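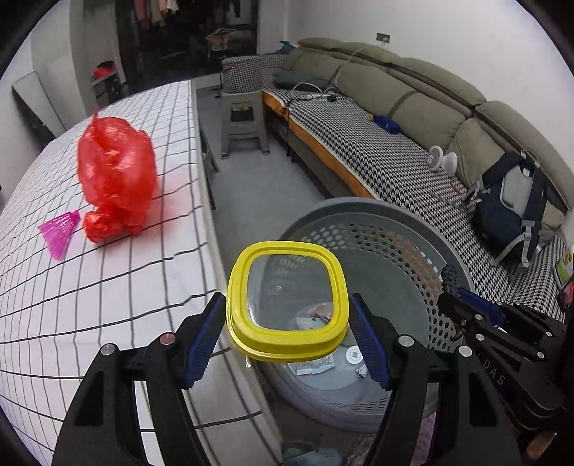
Playtesters wanted, Vernport

Plidlow is a two-player trading card game with 51 commons, 24 rares and one card, Mulligan the Ferryman, that we have banned from our own office twice. The second set goes to the printer in May and we need people to break it first.

You would play on Sunday afternoons from 2pm, six sessions in all, using decks we hand you and later ones you build out of spite. Tournament experience is welcome. So is losing loudly, provided you write down which turn it went wrong.

Pay is £31 a session, plus sandwiches of variable quality. You must be over 18 and able to keep a card list to yourself — yes, even from your group chat.

Write to Renata Borkowska at Turkik with your favourite deck and the card you most resent.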